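Ticket 678: White table in the brick room rocks when anyone writes on it
Product: Henar square table, white
Location: Urden office, second floor
Status: Open, waiting on parts

Original report, 9:35 in the morning

Hi there, and thank you for looking at this! We bought the table through Lalesent in April and we've been very fond of it, but lately it dips toward the near left corner whenever somebody leans in to turn a page. A thick stack of papers makes it worse (or so it feels to me). I tried folded cardboard under the leg, which lasted until lunch.

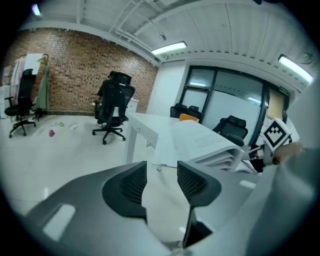 Reply from Tanui Furniture Support

Good morning, and what a thorough note, thank you. Would you mind clearing the top, turning each leveling foot all the way in, and then backing them out 4 turns apiece? Please also let us know what sort of floor it stands on and what usually lives on the table.

Update, early afternoon

I did the feet as you asked and it's better, though not cured.

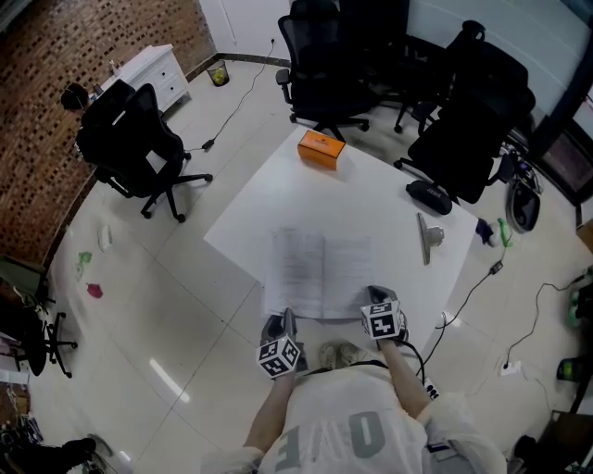 I've also been wondering whether the floor is partly to blame, as we only moved the table over to this side of the room in spring. It stands on big glossy tiles with thin grout lines, so a foot could easily be catching a joint. As for what lives on it, that's mostly light stuff: a notebook, a glasses case, a little metal phone stand. I slid the table over 19 millimeters and the rocking changed corners, which I found oddly encouraging.

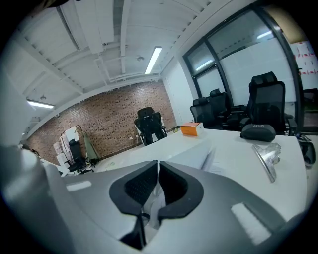

So I slid it back again and tightened the leg bolts while I was down there, and one of them turned quite a long way before it gripped. Could that be the whole trouble? I'd be glad to try a new bolt and a softer foot if you have them.

Reply from Tanui Furniture Support

It very well could! We're sending one bolt and a set of rubber feet, size 35. Please leave the old bolt in until they reach you.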